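Trivard Open Bin, medium: two months on a bathroom shelf

The Trivard is a rectangular storage bin with rounded corners and no lid. I bought the medium size from Jedura in February to replace a Vika drawer insert that had split along one side. It has been in daily use ever since, mostly for hair things and first aid bits that had no fixed place.

Construction

The walls are a single skin with a turned rim. The outside is a pinkish red and the inside a cream beige, and the two colours meet cleanly at the top edge. I found one moulding mark on the base, too shallow to catch a fingernail. The rim is smooth enough to carry by, although there are no handles and a full bin is easier to lift from underneath.

The base is 21 cm across its shorter side, which suits a standard bathroom shelf with a little to spare. Stiffness is adequate. Pressing on the middle of a long wall moves it inwards by a few millimetres and it returns to shape when released. The corners do not move at all.

Capacity

Hair rollers are a poor load for any bin. They are light, hollow and will not nest, so a small number of them takes up most of the volume. Mine share the space with a foam curling rod, a roll of bandage in its wrapper and a box of zinc oxide ointment. The rod is too long to lie flat with everything else in, so one end goes over the rim. The small boxes and packets fill the gaps between the rollers.
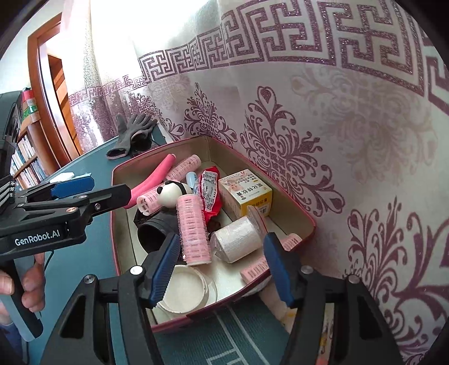

Stability and cleaning

With an uneven load the bin stays level. I put 200 g of tins at one end and nothing at the other, and it did not tip or slide on a painted shelf. On a glossy tabletop it slides more readily than I would like – four stick-on felt pads cured this.

The pale interior shows every hair and every smear of ointment. It wipes clean with a damp cloth and washing-up liquid. The rounded corners help, as there is no tight angle for fluff to settle in. The mesh type of roller does drag slightly against the wall when pulled out, but has left no scratches so far.

Compared with the Skinner

The Skinner bin of the same footprint has a clip-in divider and is 9 mm taller. The divider is useful for tubes and small boxes and a nuisance for rollers, and I took it out within a week. The Skinner also has thinner walls, which bow when the bin is full. For mixed contents I prefer the Trivard.

Faults

No lid is offered, even as an extra. The paper label on the base leaves glue behind, and needed white spirit to shift. Two bins stack only when empty.

Rating: 4 out of 5. I have ordered the small size for the kitchen.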